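Notes from the print show at Widlow, 7 June 2019. Short thread.

1/ The show is called Sultana and it fills two rooms at the old ferry office. Sixteen linocuts, all harbor subjects, all by one printmaker who grew up in Stornport.

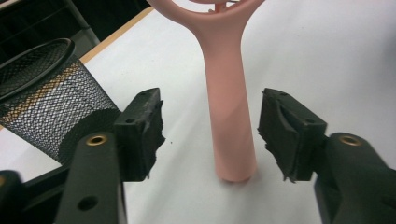
2/ Color is used sparingly. Most of the prints are black on cream, and only five have a second ink. In the one I liked best, a boat hull is printed in a soft salmon pink, close to the pink of the plastic piece standing on the white tabletop. It sits well against the black water.

3/ The Stornport set is hung too high. I'm fairly tall and still had to look up at the bottom row. The labels are at knee level, so you look up, then down, then up again.

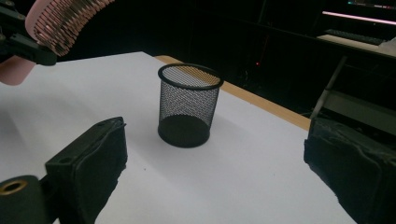

4/ The second room is better. Nine small prints in a line at eye height, each of the same pier at a different tide. The cutting gets looser toward the end, and by the last one the pilings are just a few strokes.

5/ Prices start at $81 unframed. I didn't buy one, but I'm thinking about the low tide print, number 4 in the row.

6/ The show moves to Zallitport in July with the same prints and more wall space. Entry is free at both. Bring reading glasses for the labels.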